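Ekevel Exchange Room, news for members
February 26, 2023

The bin of lost parts, and how we will use it from now on

Many of you have asked me about the gray metal bin, so I will write about it a little longer than usual. In the last letter I gave it only one line, and I understand from your questions that one line was too short. Some members thought it was a place for trash. One member put a full bag of clothes in it. So I start from the beginning.

When toys and household things come to our room in Grorau, they come in boxes and bags, and at the bottom of each box there is always something that belongs to nothing. A lid, a wheel, one block from a set that we do not have. Until November we kept these small things in a drawer under the window. The drawer was deep and dark, and when a person wanted to find something in it, she had to take everything out and put it on the floor. Then the next visitor came and stepped on it. I stepped on it also, more than once.

Now we have the bin. It came to us from the old bakery of the Najjar family when they changed their kitchen, together with two shelves and a very heavy scale which we do not use yet. The bin is large and the sides are sloping, so you can look in from above and see what lies on the floor of it. The metal has many scratches already, and this I like very much, for then it is not necessary to be careful. You can put your hand in and push the things around.

How a thing comes into the bin

First we open a donation on the long counter. What is complete goes directly to the shelf. What is broken and cannot be repaired goes out. What is in good condition but alone, without its set or its other half, goes into the bin. This is the only rule for going in. Please do not put in anything that is sharp, or made of thin glass, or that has a battery inside. For batteries there is the jar beside the door.

Soft things were a question for a long time. I wanted at first to keep them separate, and I had a basket for them. But the basket filled with all kinds of textile and soon it was the old drawer again with another shape. So a soft thing that is clearly a part of something may go in the bin with the others. Stand it against the side, please, and do not lay it flat over the small parts. A small cylinder can stay under a cushion for a whole winter and no person will find it.

How a thing goes out again

You are all welcome to look through the bin when the room is open. If you recognize a piece from your own set at home, take it. You do not have to ask and you do not have to sign. If you need a piece for a repair or for a game and it fits, take it also. What we ask is only that you do not take it to keep "for maybe," as my neighbor does. The maybe is what fills our cellars in the first place.

Pieces that stay until the end of the season we sort by color and kind, and we give them in bags to the kindergarten in Eltinska, where the children use them for building and gluing. The last time the teacher sent us back a thank-you card with a button glued on it, and we had to decide if the button should go in the bin. It is on the wall now.

What is waiting at the moment

The most beautiful piece, in my opinion, is a flat green one, rectangular, with raised rings on the top and thin lines going from ring to ring. It looks to me like a plate from a building toy, but I do not know the toy. I have tried blocks from our shelf on it and they were all too large for the rings. There is a small dark blue cylinder which could be from the same set or could be from another continent. Then we have a big light gray thing with rounded corners, with a surface that feels to me like fabric, and along one side it has a rim. Two members told me it is the cover of something. Neither of them could say of what. In the back corner there is something small and reddish too, and I ask you to have a look yourselves when you pass. 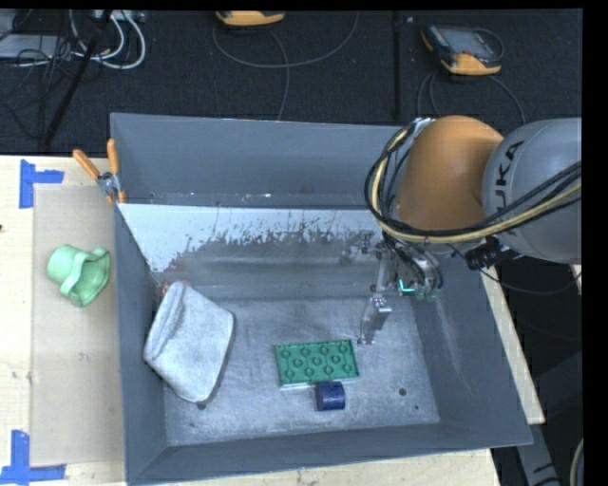
Flurina Marti wrote to me after the last letter that the green plate made her think of her children's marble game, in which the base was made of such flat pieces and little columns stood between them. In her box the columns were yellow, so she is not certain, but she would like to come with one and try it. She also asked if it would be possible to keep a piece for a member who cannot come soon.

Yes, this is possible. Please write me which piece, with the color and more or less the form, and I will put it in an envelope with your name. The envelopes hang on the board for 18 days and after that the piece goes back. I know this is a strange number. It comes from the way our opening times fall, and it gives each person at least one chance to come in the morning and one in the evening.

If it is the marble game, I would be happy, and I would also like to know which one. A member brought a bag of marbles before the holidays and we have had nothing to use them with.

About cleaning

The bin must be emptied and wiped from time to time. I do it with a damp cloth and a drop of dish soap, and then I dry it well with an old towel. Please do not use the steel wool. A person meant it kindly and used it, and afterward there was a fine gray dust on all the small parts, which then had to be washed one after the other in the sink. Small parts of plastic can be washed in a laundry net, closed, in a bowl of warm water. Soft parts should be shaken outside before they go in. If one smells of cellar, hang it for a night on the line in the yard, where there is a roof.

The table under the bin is pale wood and it shows every ring from a cup. Please put your coffee on the counter. I have sanded the table once and my arms remember it.

About the label

Several of you said that there should be a label, and there will be one. My first label said "Lonely things," and a visitor told me in a very friendly way that in English this sounds too sad. The second said "Parts without home," and here I was told that it is missing a word. I have asked my daughter and she proposes "Odds and ends." I looked it up and it is correct, but it does not say that the things are waiting for somebody. If you have a better idea, write it on the paper at the counter. It should fit on a card as wide as my hand.

A request for boxes

For the bags that go to the kindergarten we need small boxes with a lid, for example from shoes or from tea. They can be used ones, with printing, this does not matter. Please no boxes from laundry powder, the smell stays in everything. We also need a good marker pen. The one with the blue cap is empty and still goes back in the cup every evening, as if it would be better tomorrow.

Practical things for the spring

The room stays in the same place, Ekevel, door 44, through the yard and then on the left side. The bell is repaired. If it rings and I do not come, I am in the back, so please ring one more time and wait a moment.

The yearly fee stays as it was. For the new shelf along the back wall we have calculated around 150 in wood and screws, and we have this money from the cake sale, so there will be no extra collection. The shelf will be for puzzles only. All puzzles which have been checked get a green dot, and a puzzle with no dot is one you borrow at your own risk. When you find at home that a piece is missing, write it on a small paper and leave it inside the box, and look in the bin first. Twice this winter the missing piece was lying there.

The child's bicycle with the torn seat is still free to take. The pump for it hangs on the nail behind the door.

With kind greetings from the Exchange Room, and please bring back the large scissors, whoever has them.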